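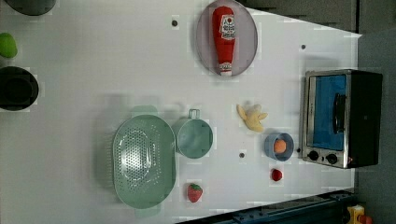

Re: Sourdough gone flat after the move

On October 19, 2020, a list member in Derkonbridge wrote:
> Since we moved in August my loaves come out like
> pucks. Same flour, same starter, 300 grams of water
> as always. Is it the oven or is it me?

I'd bet on the kitchen before I'd bet on you! We went through the same thing when we left Bedach. The old place was warm all day (boiler behind the pantry wall) and my starter would double in 4 hours without any fuss. In the new one it sulked on the bench until after supper, and I kept baking by the clock like a fool.
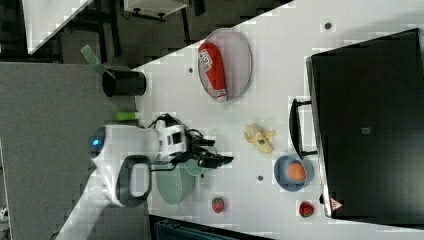
What sorted me out was a cheap thermometer and a bit of patience — I now give the dough two extra hours before shaping, and I feed the starter twice the day before. If you've got one of those Lekulis ovens, leave just the light on and tuck the bowl in there overnight.

Have you changed flour brands without noticing, by the way? The Matić wholemeal drinks a lot more than the white does, and their bags are nearly the same colour. I've grabbed the wrong one more than once.

Let us know how the next loaf goes, and keep the pucks for breadcrumbs.

Cheers from the cold end of the valley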